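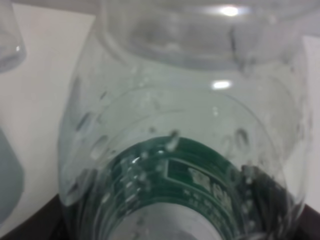

Clear bottle with a green label and droplets on the plastic, from the wrist camera.

Prondar Wrist Kit for Treklow arms

Clear plastic is where a lot of chore robots still come unstuck, and it's the reason we built this kit! A thin water bottle throws glare back at the camera, its ribs bend whatever sits behind them, and every bead of moisture looks like an edge worth grabbing. People sort the recycling without a thought. For a gripper it's a hard afternoon.

The kit is a small camera, a mounting ring, a pair of soft finger pads and the Jindeo grasp software, already set up for Treklow arms. It bolts on with four screws and talks to the arm over the existing cable.

So can a machine clear your kitchen counter yet? Partly. In our October bench run we gave it 800 picks of mixed drink containers, and it missed 152 of them. Most of the misses were clear bottles standing close together, where the software took two for one. Cans and cartons are nearly boring now (we love that). Dishes, wet cloths and anything with a loose lid are still beyond it, and we'd rather you knew before ordering.

"Labels help a lot," says Amirhossein Shokri, who wrote the grasp planner. "Give it a printed band to find and it settles down. Peel that off and it starts guessing."

Finger pads: soft, replaceable, rated for 4000 picks
Lens-to-fingertip distance: 100 mm
Fits: Treklow arms, Marchetti arms with adapter plate (sold separately)
In the box: camera, ring, pads, cable clips, hex key

Orders placed by noon on Friday ship the same day.

Last updated: October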